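Hudstead Makerspace Association
Minutes of the General Meeting
2022-11-10

Venue: Main room, Jatthorpe Road
Meeting opened: 7.05 pm
Quorum: Confirmed by the chair. Apologies were received from two members and are listed in the attendance sheet.

1. Minutes of the previous meeting

The minutes of the previous general meeting were taken as read. One correction: under item 4, "bandsaw" should read "scroll saw". Accepted as amended.

2. Matters arising

2.1 The lock on the side gate has been replaced. Old keys no longer work and should be returned to the key box.

2.2 The quote for repainting the car park lines is still outstanding. Carried over.

2.3 The fire extinguisher beside the kiln was tested and tagged. The one in the kitchen was missed and has been booked separately.

3. Finance

3.1 The balance of the operating account was reported as $762 after payment of the quarterly insurance instalment. The chair noted that this is lower than at the same point last year and that the difference is the kiln element, which was bought outright.

3.2 Moved that spending by any one group be limited to $200 per quarter without approval at a general meeting. Discussion followed on whether consumables paid for by members through the tin should count towards the limit. Agreed that they should not. Motion carried, with one against.

3.3 Membership fees will stay at the present rate until the annual meeting in April.

4. Kiln and pottery

4.1 The kiln has been fired regularly since the new element was fitted. The lower shelf still runs cooler than the upper. The pottery group asked that members use witness cones on both shelves and write the results in the log.

4.2 Glaze storage. There are 22 tubs of glaze on the shelving, several without labels. Unlabelled tubs will be disposed of at the next clean-up unless claimed. Disposal is to be through the council chemical collection. Nothing containing glaze is to go down the sink, including rinse water from brushes.

4.3 Clay trap. The trap under the pottery sink was emptied in September. The interval between cleans is to be shortened to two months. The group will put the dates on the wall calendar.

4.4 The Dağdelen wheel has developed a knock at low speed. The drive belt was checked and is within tolerance. The bearing is suspected. The wheel may be used for trimming only until a part is sourced.

5. Dust extraction

5.1 The Fonari extractor in the wood shop is losing suction on the far branch. Two causes were put forward: a split in the flexible hose behind the thicknesser, or the blast gate at the drop saw not closing fully. Both are to be checked before any money is spent.

5.2 It was asked whether the filter bags could be washed. The manual allows shaking out only. Spare bags are on the top shelf - please do not use them to carry offcuts.

5.3 Sanding of any kind is to be done in the wood shop with the extractor running. Hand sanding in the main room has left dust on the sewing machines again.

6. Room bookings

6.1 The booking sheet will move from the noticeboard to the shared calendar. The paper sheet will remain up until the end of the month and the calendar will take precedence where the two differ.

6.2 Bookings of the main room are capped at up to 5 hours in a day for any one group. Longer bookings need to be raised at a meeting.

6.3 Tables are to be left wiped down, with any covering paper replaced if it is torn or stained. Spare rolls are in the tall cupboard.

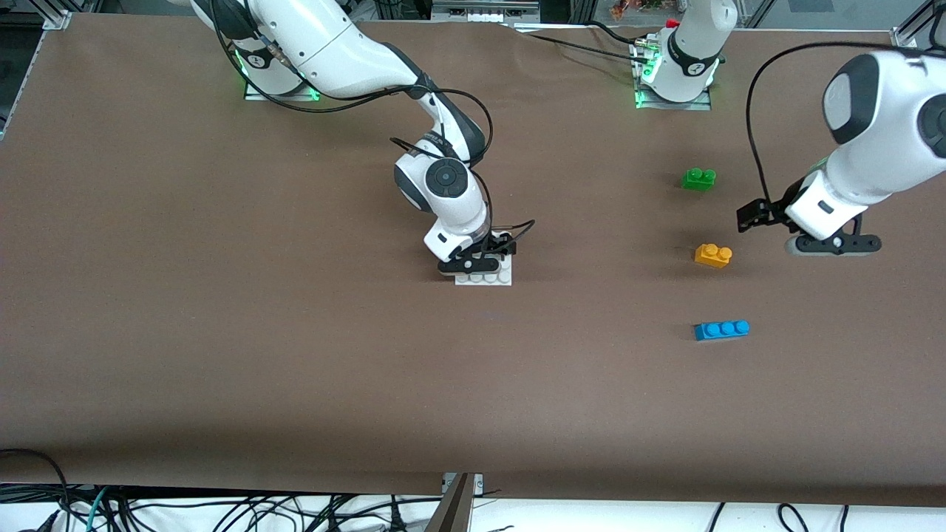

7. General business

7.1 A member raised the state of the gutters on the western side. Water is coming over the front lip in heavy rain. The landlord will be contacted in writing, with a request for a reply before the next meeting.

7.2 The first aid kit needs burn dressings and small adhesive strips. Approved, to be bought from petty cash.

7.3 The recycling bins are being put out late. The roster is to be reissued with the collection times printed on it.

7.4 A request to keep a second fridge in the kitchen was declined on power grounds. The circuit also supplies the urn.

8. Next meeting

Date to be set by email. Items for the agenda are to reach the secretary one week beforehand.

Meeting closed: 8.40 pm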